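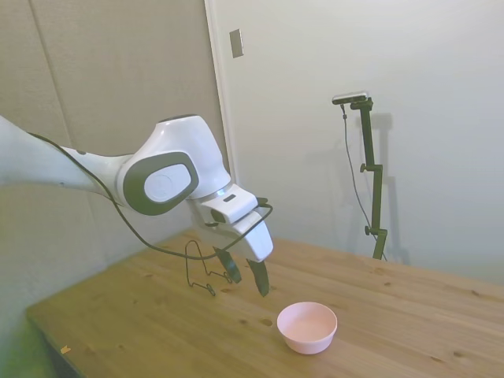
I have been learning to bake bread from one book for the best part of a year, and I would like to report that I am now slightly worse at it than when I started.

The book is called The Garon Method and it is 366 pages long, of which 79 are about flour. I have read all 79. I know about ash content. I know what the miller thinks of the baker and what the baker thinks of the miller, and I could tell you which way the wind should be coming from when you open the bag. The first actual recipe is on page 112, and it begins by sending you back to page 40.

Before the book I made a perfectly decent white tin loaf. You put the things in a bowl, you hit them for a while, you went and watched something, you came back. It was the sort of bread that people ate. No one asked me about it and I didn't bring it up.

Then we moved to Flidden, where there is a bakery called Tanguy at the bottom of the hill, and I had one of their brown rounds while it was still warm and more or less lost my head. I ate half of it walking home. The other half went while I was standing at the sink with my coat on. Tanguy charge what I'd call a city price for it and they sell out by 8 in the morning, which is a time I associate with other people. So I decided I'd make my own.

The starter took most of March. I'd imagined something fairly hands-off, but a starter wants feeding twice a day and it wants the kitchen warmer than our kitchen has been in living memory. I moved it to the airing cupboard, where it got into a pillowcase. I moved it to the top of the fridge and forgot it was there, which it took badly. At one stage it smelt of nail varnish, and the book has a whole page on this, headed "Patience". For the record, the page doesn't tell you what to do. It just wants you to be a better sort of person in a general way.

My first loaf came out the size and weight of a hubcap. The second was better, in that a knife went into it. I won't go through all of them. There was one in early summer that rose so well I took it out to show next door, and when we cut it there was a single cave in the middle you could have kept a hamster in, with a bit of crust round the outside. They were very kind and had some of the ceiling.

What I hadn't bargained for is the kit. The bread itself is flour, water and salt, and I've now spent some 300 pounds on it. There's the basket, the other basket (the first was the wrong shape), a cast iron pot I can't lift with one hand, scales that weigh to a tenth of a gram, and a razor blade on a stick for cutting a pattern in the top. I have one pattern. It's meant to be an ear of wheat and it looks like a tyre track. The stick came from a shop in Lurken that sells nothing but bread things, and the man there looked at my hands before he looked at me.

And the timings! The book is written for somebody with no job and no bladder. You fold the dough every half hour for four hours, then shape it, then shape it again, then it goes in the fridge overnight, and the overnight always seems to end at 5 in the morning. I've turned down a birthday lunch over this. I said I had a thing on, and I suppose I did, it was in a bowl under a tea towel.

Last month I had a cold and couldn't face any of it, so I made the old white tin loaf with a sachet of yeast. Three hours, start to finish, most of it on the sofa. It was gone by teatime. There was a short silence and then somebody in this house asked, quite casually, whether I might do that one again.

I've fed the starter this morning all the same. It's doing well on top of the boiler, better than it has for ages, and I've only got two chapters to go, one of which is on rye. I did also walk down to Tanguy at ten to eight, just to see. They had one brown round left and the woman in front of me bought it.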